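Chore robots FAQ -- the short version
Updated 2025-08-26

Can I buy one that does the dishes yet?
No. You can buy a dishwasher. Loading it is still you.

But the Fleretti video?
Seen it. One kitchen, one set of plates, sped up. Ask for the uncut take.

What can they do, then?
Move a known thing from A to B. Fold a towel, slowly. Nillanier's arm did 18 cups in a row in February, then missed one and just kept going like it had it.
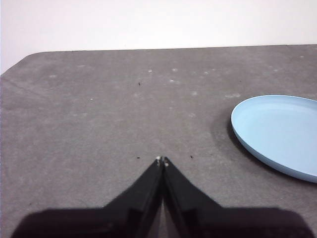

Why are plates so hard? Cups have handles, boxes have sides. A shallow dish is mostly rim, and two fingers have to come in at the right angle or they push it accross the table. Take the light blue one on the right, empty, nothing near it -- that's the easy version. Now stack 11 of them in a sink with forks.

Can it wipe the table too?
Sort of. Big spills OK. Pale spots and little dark specks on a gray top, like that one's got, are easy for a program to skip.

Shop floor any better?
Yes. Same part, same spot, all day. Whiteley runs 600 parts a shift on one arm. Change the bin and someone has to re-teach it.

What does it cost?
Ostach rents theirs at 220 a week, setup extra. Do the math on how many dishs you own.

Should I wait?
For the kitchen, yeah. Ask again next year.

Who writes this?
Nam-gil Jeon. Corrections welcome, replies slow.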